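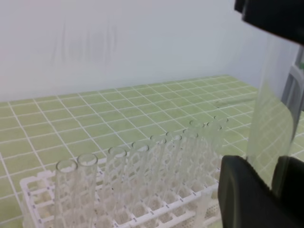
2023-06-05
Brewery notebook, pilot side. Batch 2378, the pale lager for the Haugen harbor beer weekend.

Pitched last night at the low end of the range and left the glycol alone. Gravity this morning had hardly moved, as expected with this yeast. Smell at the blow-off is clean, a little sulfur. I'll leave it another day before I start worrying.

Valter Wallin wants to know if we can pour two beers at the weekend or only one. My answer for now is two, if the Walik hops come in on time. The second would be the dark wheat we did last December, same grain bill, with the Skendau malt in place of the one we ran out of. I have the old sheet in the binder but the mash temperature on it is crossed out and rewritten and I can't tell which number we used. Sixten, if you remember, write it in the margin here.

Water: switched to the new carbon filter before filling the hot liquor tank. No chlorine smell, no taste. The old housing drips at the bottom seal. I put a bucket under it and ordered the seal.

Mash went fine. Stuck a little in the runoff when I opened the valve too fast, so I closed it, waited, and started again slower. Whoever brews next on the small kit should keep the valve at a quarter open until the bed has settled. Wort was bright after that. Boil was ordinary. I forgot the kettle finings until late and put them in with 5 minutes left, which is later than the sheet says. We'll see if it shows in the glass.
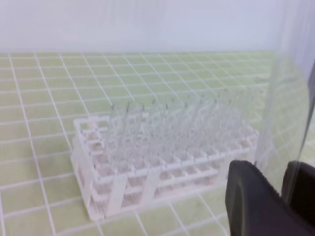

Kegs. We have 15 clean and ready in the cold room. Two more have bad posts and should not be filled, even if somebody is in a hurry. They have red tape on the collar. The Bostlow couplers from the last festival leaked foam all afternoon and I don't want to take them again. Sixten Sandberg says the washers were in upside down and the couplers themselves are good. He'll rebuild one and we'll run it on water first.

Lines: the long draft line still tastes of the ginger beer. Soaked it in cleaner, rinsed, soaked again. Still there. I'd say throw it away and cut a new one. Ginger goes into the plastic and stays.

Talked to the Haugen people by phone. Facts from the call:
Setup is the evening before, trucks out before the gates open.
They supply ice and water, we bring our own drip trays.
Small pours only, tokens, no cash at the stand.
They want a short text for each beer for the printed sheet. Valter is writing it. Please keep it short this time.
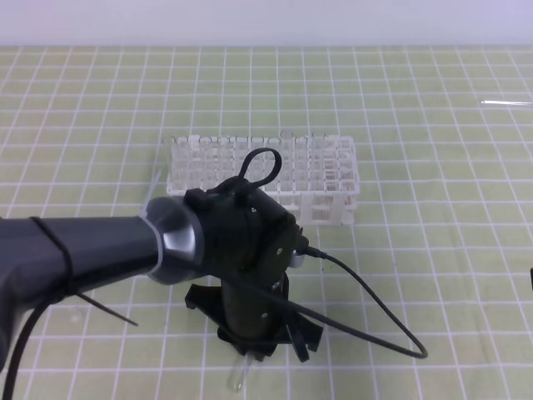
Tasted the three dry hop trials with Valter after lunch. Trial A is too grassy and I would drop it. B is the one we both liked, soft and a bit like melon. C is fine but tastes like everything else on tap in town. Valter would blend B and C. I'd sooner brew B alone and use slightly less of it. Left a bottle of each in the door of the small fridge so Sixten can try them without hearing our opinions, so Sixten, stop reading one paragraph up.

Carbonation on the trials was uneven, which makes the comparison weaker than I'd like. B had the most gas. Next round I'll carbonate from a keg and fill from there, no priming sugar.

To do:
Gravity on 2378, morning and evening, write both down.
Raise the temperature when it gets near the end, not before.
Ask Walik for a delivery date in writing.
Seal for the filter housing.
New draft line.
Find the missing hydrometer jar. The tall one, not the cracked one.

Evening reading: down 2 points since morning. Airlock is going steadily. Shut the lights off in the cold room and locked up.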